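3.2 가정 내 소형 섬유 소품의 손세탁 실태

본 절에서는 Cukasville과 Brakorcombe 두 지역의 가구를 대상으로 실시한 설문 결과를 바탕으로, 세탁기를 사용하지 않고 처리되는 소형 섬유 소품의 관리 방식을 검토한다. 설문은 8월에 우편과 방문 면접을 병행하여 진행되었으며, 유효 응답은 총 1,205가구였다. 이 가운데 667가구가 조사 직전 한 달 동안 한 차례 이상 손세탁을 하였다고 답하였다. 지역별 응답률의 차이는 가중치를 적용하여 보정하였고, 무응답 항목은 해당 문항의 분석에서만 제외하였다.

손세탁을 한 가구에 대상 품목을 복수로 기재하도록 한 결과, 속옷과 양말이 가장 빈번하게 언급되었고 니트류가 그 뒤를 이었다. 머리띠, 모자, 봉제 장식이 달린 소품을 기재한 가구는 295가구로, 연구진의 사전 예상보다 많았다. 이들 품목은 취급 표시가 부착되지 않은 경우가 많아 세탁 방법이 사용자의 경험적 판단에 맡겨지는 경향이 있다. 응답자들은 털의 뭉침, 장식 봉제부의 풀림, 충전재의 쏠림을 주된 우려로 들었으며, 특히 색이 서로 다른 원단이 한 제품에 함께 쓰인 경우 이염을 걱정한다는 기술이 다수 확인되었다.

사용 용기에 관한 문항에서는 전용 대야를 둔다는 응답과 세면대를 그대로 이용한다는 응답이 지역에 따라 뚜렷하게 갈렸다. Cukasville에서는 플라스틱 대야의 보유율이 높았던 반면, 공동주택 비율이 높은 Brakorcombe에서는 보관 공간의 부족을 이유로 세면대를 이용하는 가구가 우세하였다. 대야를 보유한 가구는 그렇지 않은 가구에 비하여 담금 시간을 길게 잡는 경향을 보였다. 그림 4는 분홍색 플라스틱 대야와 딸기 장식이 달린 봉제 머리띠이다.

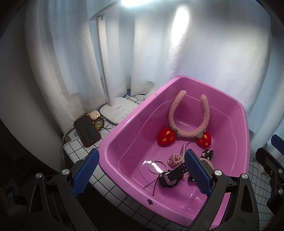 봉제 장식이 달린 소품은 얼마나 오래 담가 두는 것이 적절한가?

미지근한 물에 중성세제를 풀어 20분을 넘기지 않는 것이 적절하며, 이염이 우려되는 제품은 담금 과정을 생략하고 짧게 눌러 빤 뒤 곧바로 헹구는 것이 바람직하다.

그림 4. 플라스틱 대야와 봉제 머리띠.

위의 문답은 조사 후 응답 가구에 배포한 안내문에서 옮긴 것으로, 안내문의 문안은 Sorensen 생활섬유연구실의 관리 지침을 토대로 작성되었다. 동 지침은 비틀어 짜는 방식을 피하고 마른 수건으로 감싸 눌러 물기를 제거할 것을 권고한다. 그러나 설문에서 탈수 방법을 기재한 가구의 거의 절반은 손으로 비틀어 짠다고 답하여, 권고와 실제 관행 사이에 상당한 간극이 존재하였다. 이러한 간극은 세탁 경력이 긴 응답자 집단에서도 좁혀지지 않았다.

건조 단계에서도 유사한 양상이 관찰되었다. 형태 유지가 중요한 소품은 평평한 곳에 뉘어 그늘에서 말리는 것이 원칙이나, 집게로 한쪽 끝을 고정하여 걸어 둔다는 응답이 우세하였다. Flindon에서 수행된 예비조사 역시 같은 경향을 보고한 바 있으며, 당시에는 건조대의 형태가 주요 요인으로 지목되었다. 본 조사에서는 건조대의 형태보다 실내 건조 공간의 면적이 더 밀접한 관련을 보였다.

다만 이상의 결과는 응답자의 자기 보고에 의존하므로 해석에 주의가 필요하다. 담금 시간과 세제 사용량은 실측한 값이 아니며, 응답자가 바람직하다고 여기는 방식으로 답하였을 가능성도 배제할 수 없다. 또한 소품의 소재를 응답자가 직접 분류하도록 하였기 때문에 플리스와 보아 등 외관이 비슷한 원단이 혼용되어 기재된 사례가 있었다. 소재별 세부 분석은 표본 수가 충분한 품목에 한하여 3.3절에서 다룬다.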